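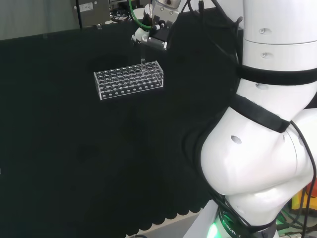
Yolandi Jacobs buys and maintains small equipment for the sample room at Stollcombe. Her inventory for December 2024 lists 976 racks in service, and most of her questions from staff concern the clear acrylic ones.

"People want to know why we pay for clear when wire is cheaper," she said. "You can check the fill level from the side without lifting the tube. With wire you get a bar across the line you are trying to read."

The drawback is that clear tubes in a clear rack are hard to see. Jacobs covers the bench with black cloth for this work. The edges of the holes show up against it, and so does the outline of a tube. She tried gray in September and went back.

Her purchasing sheet has 2 suppliers, Illov and Nerer. She declined to rank them on price. On construction she was more specific.

"I look at the alignment between plates first. If the top hole and the lower hole are off, the tube leans, and a leaning tube gets knocked. Then I look at the cut edges. A rough edge scratches the tube, and then you are reading the level through scratches."
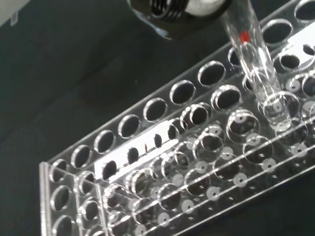
Labels are the other subject she returns to. The room's practice is to put a white strip directly on the acrylic and mark it by hand. A strip laid across a row of positions has to leave the holes open, and Jacobs prefers to cut it before it goes on.

"If you cut it in place, the blade marks the plastic. Those marks collect dirt and you will not get it out."

Cleaning is lukewarm water and mild detergent. Alcohol is not used on acrylic at Stollcombe, as it can cause fine cracks near the holes. Racks air-dry upside down and are inspected every 6 months. Any rack with a crack that reaches a hole is withdrawn.

The room logged 3,966 tubes last quarter under Kong, its tracking system. Kong records the rack and the position, counted from the left end of the back row.

"Which end is left depends on where you stand," Jacobs said. "So we mark the strip."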